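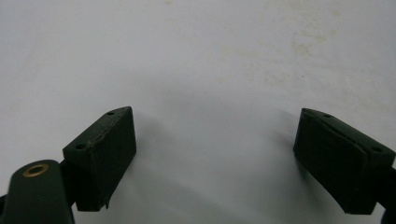 4. Visibility and the return of small items

4.1 Background to the diary study

Earlier sections of this paper considered how households in Steda and Fello decide where small items are kept. The present section turns to what happens once a place has been chosen, and in particular to whether the kind of container affects how often an item is put back in it. Previous work on domestic storage has been concerned mostly with the amount of space available. Comparatively little attention has been paid to the everyday labour of returning things such as batteries, keys, sewing supplies, spare fuses and unused stamps.

Participating households kept a written diary for five weeks, beginning in February. Each entry recorded the item taken out, the container it came from, the person who took it and the place where it was left at the end of the day. Twenty households completed the full period. Together they supplied 2,595 usable entries. Entries in which the container could not be identified were set aside before coding. The coding scheme was prepared by Kojo Amoah and revised by Fotini Petridis after a trial reading of the Fello diaries, where the category "left nearby" had been applied unevenly.

4.2 Types of container

Containers were sorted into three groups: closed opaque (biscuit tins, lidded cardboard boxes, deep drawers), open (bowls, shallow baskets, shelf edges) and transparent. The last group covered glass jars, plastic tubs and rigid boxes of clear acrylic (Figure 4). Where a transparent container had been covered with a label large enough to hide its contents, it was coded as opaque. This rule affected mainly the kitchens in Steda, where labelling was a long-standing habit.
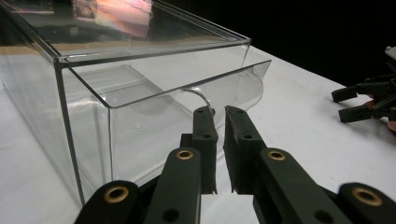

Figure 4. Clear acrylic box with an inner tray or drawer, on a white tabletop.

Items kept in open containers were the most likely to be taken out and the least likely to be returned. Closed opaque containers showed the reverse pattern. They were opened seldom, but what came out of them generally went back. Transparent containers fell between the two on both measures, although the differences between households were wider than the differences between container types. In one Fello home the diary listed up to 70 separate items in a single hall drawer, and almost all movement in that household passed through it.

Several participants wrote comments in the margins without being asked to do so. A parent of school-aged children noted that she "could see we were out of tape before anyone needed it." Another participant took the opposite view and had moved his clear tubs into a cupboard, finding their contents untidy to look at. Comments of this kind were not coded, but they are consistent with the interviews reported by Price, in which appearance was raised more often than convenience whenever the container stood in a living area.

The age of the person taking the item also mattered. Children returned items to transparent containers more regularly than to opaque ones, provided that the container stood below adult shoulder height. No similar tendency was found among adults living alone. In shared rental homes, responsibility for returning an item was frequently unclear, and the diaries from these homes contain a large share of entries marked "don't know."

4.3 Limits of the diary method

A diary depends on the willingness of the writer to record small and often tedious actions. Entries became shorter in the later weeks, and weekend entries were sometimes filled in afterwards from memory. It is also probable that keeping a diary made participants tidier than usual. The Jirno checklist was considered as an alternative, but it asks only whether an item is in its place at a fixed hour and would not have captured movement during the day.

The sample was drawn from two towns with similar housing, most of it detached and built with generous cupboards. The findings should be applied with caution to apartments, where a container may serve several purposes and be moved from room to room. 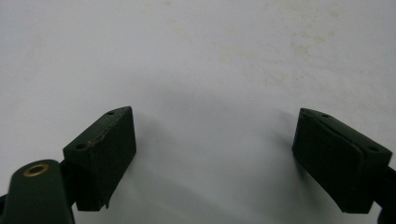 4.4 Containers that change their use

A further group of entries concerned containers whose contents changed during the diary period. These were usually vessels that had been emptied for another purpose, such as a sugar jar that came to hold elastic bands. Return rates fell after a change of use and recovered slowly. In households where one person had made the change without telling the others, items continued to be left at the former location, in some cases until the end of the diary. The relationship between such changes and the naming of storage places within the family is taken up in Section 5.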